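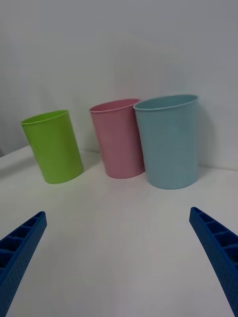 FOR IMMEDIATE RELEASE
Monday, June 2, 2025

Corkby adds coloured plastic cups to its Plistero tableware line

Corkby today confirmed the specification and ordering details for the Plistero cup, an open-topped plastic tumbler supplied in three colours: lime green, pale pink and light blue. The cups are intended for break rooms, child care centres, community halls and other places where drinkware is shared and washed in bulk.

The exterior carries no printing, pattern or moulded lettering. Corkby removed the size mark used on its earlier Moon range after customers reported that residue collected in the recessed characters. Capacity and care information is now printed on the carton only.

Each cup holds 185 mL to the fill level. All three colours are made to the same capacity and share one lid, sold separately under the Rilus name. The lid is a press fit over the rim and is supplied in clear only.

Colour is the main means of sorting. In a shared kitchen, one colour can be assigned to each room or group, and cups returned to the wrong shelf can be picked out at a glance. Corkby recommends storing cups upright on a flat, dry surface until fully cooled after washing, then stacking them by colour. Stacks should be limited to 12 cups. Taller stacks may bind at the rim and become difficult to separate.

The colourant is mixed through the plastic before moulding and is not applied as a coating. Light scuffing from normal washing will dull the surface over time but will not expose a different colour underneath.
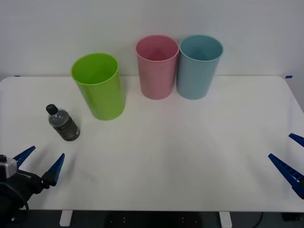

Can the cups be used for refilling from bottled water?
They are suitable for water and other cold drinks poured from a bottle, jug or dispenser. A 500 mL bottle fills two cups to the stated level, with 130 mL left over. Hot drinks are outside the specification.

Washing and care

The cups may be washed by hand or on the top rack of a dishwasher. Abrasive pads and bleach-based cleaners should be avoided. Cups should be placed mouth down in the rack with a space between neighbouring rims so that spray reaches the inside wall. Any cup with a cracked or whitened rim should be taken out of use.

Packaging and availability

Cups are sold in cartons of 100, in a single colour. Mixed cartons are not offered at launch. Replacement cups in any of the three colours may be ordered in sleeves of 12 through the same account used for carton orders.

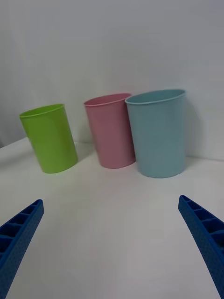

Sleeves are labelled with the colour name and a batch code. Batches may vary slightly in shade, most noticeably in the pale pink. Customers who require a close match should quote the batch code from their original carton when reordering.

Orders open today, with first deliveries scheduled for July. Existing Moon stock will be sold until exhausted. Rilus lids made for the Moon range do not fit the Plistero cup, and the two lid types carry separate order codes.

About Corkby

Corkby manufactures reusable plastic tableware and kitchen storage for workplaces and community facilities. Its current lines are Moon, Plistero and the Rilus lid series.

Trade enquiries and sample requests should be directed to the Corkby sales office.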